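Last updated: November
Reading time: 2 min

Tultora notebook, dye bench. Wash-out on cotton terry, second recipe.

Started 9:40. Bath made up to 1,000 ml with tap water, soda ash in first, salt after it had cleared. The Arthur kettle overshoots its setpoint on the first heat, so I let it settle before the cloth went in. Stirred by hand for the first part of the run, then left on the slow paddle.

Rinse 1 cold, rinse 2 hot with the Ginitia soap. Rinse 2 still ran pink. Added a third rinse and a fourth; the fourth was pale but not clear. The old recipe cleared at three. Suspect the salt, which came from the open Julness drum and had caked. Will repeat with a sealed one before changing anything else.

Dry weight of the swatch after conditioning: 208 g. Absorbency by drop test was slower than the undyed control. Softener residue is the likely cause, as this lot was not scoured. Scour the next lot for an hour, same bath volume.

Rub test, dry: no transfer on the white cloth. Rub test, wet: faint mark. Not acceptable for hand towels. 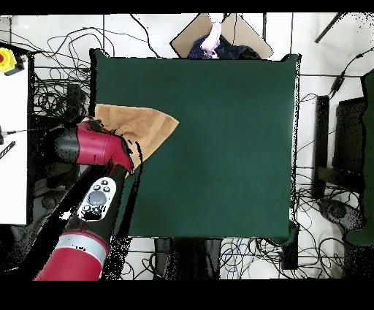

Orange-tan towel on the green cloth.

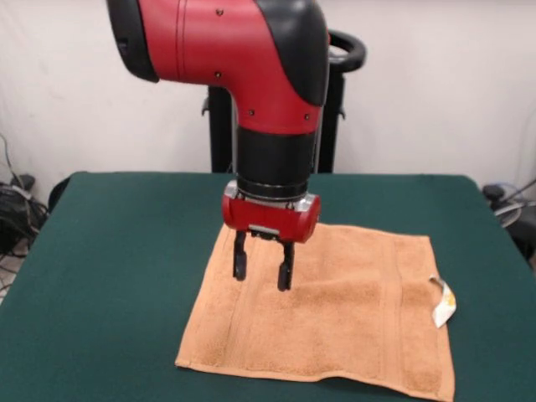
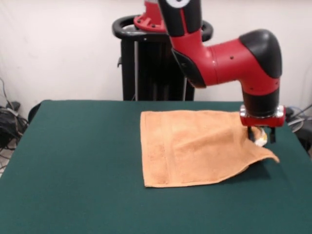
Category: Dyeing and finishing

To do: label the jars on the lower shelf, order pH strips, rerun the wet rub after the scour. Paddle bearing is noisy again at low speed; grease it before the next bath.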